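Packing hall at Clonduveck hands its carrying work to conveyors

Stevska completes first stage of automation programme with Brindent

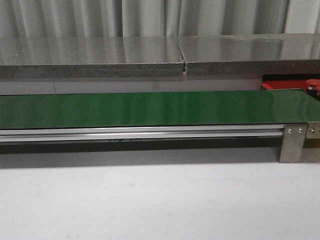

The walking was the worst of it, according to one packer on the early shift, who said she used to go home with sore feet and a sore back and now mostly goes home tired. She added that she had been wary of the change when it was first announced and still wants to see how it copes with the run-up to Christmas.

Stevska, which packs replacement parts for kitchen and bathroom fittings, has finished the first stage of automation at its Clonduveck site. Conveyors supplied and installed by Brindent now move goods between the picking benches and the packing stations. Until July this was done by hand, with staff carrying trays across the hall or pushing them on trolleys.

The new equipment serves 2 packing lines. A picker places an order on the belt at the bench and it travels to the next free station, where a packer checks it against the order sheet, wraps it and prints the address label. Sorting, checking and wrapping are still done by people. The belts stop when a station is full and start again when the packer clears it.

No jobs have been cut as part of the work. The seven people whose shifts were mainly spent moving trays have been offered other posts on the site. Most have gone into checking and returns, where the company had been short of staff, and two have trained to look after the conveyors. Their training covers daily cleaning, belt tension and clearing a jam safely. Larger repairs stay with Brindent under a service contract.

Pay grades have been looked at again as a result. Staff who take on conveyor duties move up a grade once their training is signed off, and those who moved to checking keep their previous shift allowance.

Clonduveck sends out 400 orders on a normal day. Stevska has not set a higher target for the packing teams and says it will leave the present one in place until the lines have been through a full winter. Break times are unchanged — the belts are switched off during them, which was a request from the shop floor.

Some points are still being settled. Packers at the far end of the hall have asked for lower benches, and the warning buzzer has been turned down after complaints that it could not be told apart from the loading bay alarm.

The second stage will link the packing stations to the dispatch area. Aguirre has been appointed to draw up the floor plan, and staff will be shown the layout before any equipment is ordered.

Press enquiries should be sent to the Stevska site office at Clonduveck.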